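Prastmont Automation Group
Odo Cell Working Meeting, Minutes

Date: 2025-11-21
Present: Bronwyn Tapsell (chair), Rhys Gilchrist, Wiremu Donnelly, Kirsty Faulkner (minutes)
Apologies: Murray Prendergast

1. Previous minutes
Accepted with one correction. Item 4 should read "wrist cable," not "base cable."

2. Maintenance
Mr. Donnelly reported that the Odo arm has completed 500 hours since the August service. The shoulder joint was greased on schedule. Backlash at the wrist remains within the limit set by Raltau. The wrist cable has been replaced and the old one kept for inspection. The mounting bolts on the base plate were checked and 2 were retightened.

3. Cell layout
Mr. Gilchrist presented the simulation model of the cell. The group discussed the approach to the frame, in particular the clearance between the gripper and the upper left corner. Mr. Gilchrist stated that the controller holds a frame position 30 mm from the one measured on the floor at Ruawai, and that the model must be brought into line before any further paths are tested.

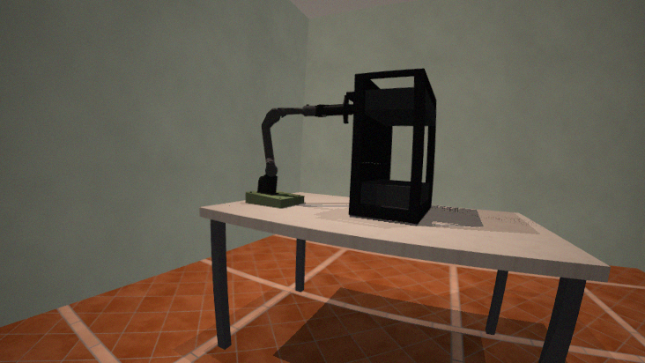
Figure 1. Simulation model of the Odo cell, with the gripper at the upper left of the frame.

Ms. Tapsell asked whether the arm base could be moved instead. Mr. Donnelly advised against it, as the base would need to be drilled and leveled again and all 44 taught points would have to be checked. It was agreed that the base will stay where it is and that the frame position will be corrected in the controller and in the model.

4. Restart after a stop
Ms. Faulkner noted that the written procedure does not say which way the arm should be backed out when it stops with the gripper inside the frame. Operators on the two shifts have been doing this differently. Until a revised procedure is issued, the arm is to be jogged out at reduced speed by a trained operator only.

5. Actions
R. Gilchrist: correct the frame position and reissue the model.
W. Donnelly: inspect the old wrist cable and report to Raltau.
K. Faulkner: draft the back-out steps and send them to M. Prendergast for review.

Next meeting to be called by the chair once the corrected model is available.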